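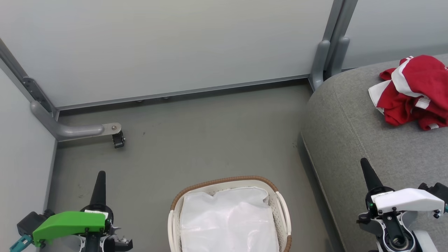 Jun 21, 2023

Day on the laundry task at Rurkurstead. The setup is the one we settled on last week: seat on the right, basket between the arms, partitions closed up on the far side. The Govusero operator station got a new foot pedal overnight, so the first hour went to checking that the pedal maps to record start and not to arm enable. It did map to arm enable. Changed it back, wrote it in the log, taped a label on the pedal.

Started with teleoperation. Leader arms on the desk, follower arms on the floor side, no force feedback. The task reads simply enough on the sheet: take the garment off the seat, carry it over, release above the basket, retract. The first few tries were poor. I keep closing the fingers too high. On the leader arms the fabric feels like nothing at all, so I have only the picture to go by, and a fold in soft cloth looks closer than it is. Once I started pushing the fingertips down until the cloth dented and only then closing, the misses mostly stopped.

Rule I wrote on the whiteboard: approach at an angle, touch, close, wait, lift. The wait is for the data. Without it the close and the lift blur together, and the Kiltero trainer learns to lift with open fingers. We saw that in the spring batch and threw out 211 episodes over it.

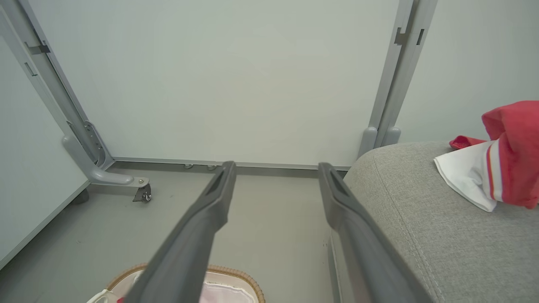
Wrist view is better than I expected for judging the gap between the fingers, worse for judging height. Asked for the exposure to be locked. Auto exposure drifts every time the arm swings toward the white panels, and the trainer does not need to learn that.

Switched to hand guiding after lunch. Gravity compensation on, one person holding the wrist and moving the arm through the motion. It is quicker to learn and the paths come out smoother, but the operator's hands end up in the head camera, so those episodes are good for joint data and not much else. Recorded 19 that way and tagged them separately. My shoulder is sore. The forearm is heavier in compensation mode than the manual claims, or the payload value is still set for the old fingers. Will check the value before blaming the manual.
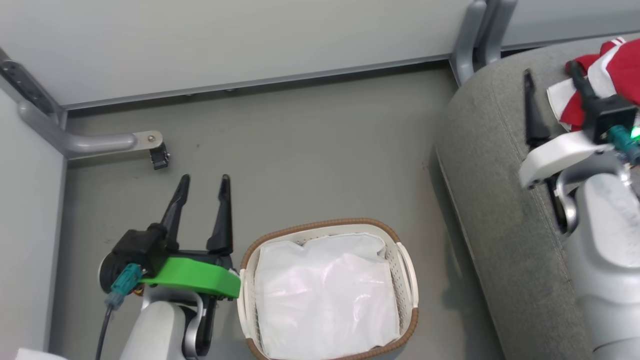

Back to remote control for the last block. Kept the left arm parked by the basket with the fingers open and did the pick with the right. I had been moving both arms out of habit, and the idle one wandered because my left hand on the leader wandered. Parked is better – the wander would show up in the policy as if it meant something.

Total for the remote blocks is 32 kept, 3 marked bad. Two of the bad ones are my fault (late release), one is a dropped stream from the head camera. Admasu format export ran clean except for the timestamps, which are still offset between head and wrist. Small offset, constant, can be fixed in the export script.

Tomorrow: payload value, timestamps, then vary where the garment starts on the seat. So far it has stayed too near the right side. The plan wants the full set by September, and at this rate that works only if the garment changes go faster.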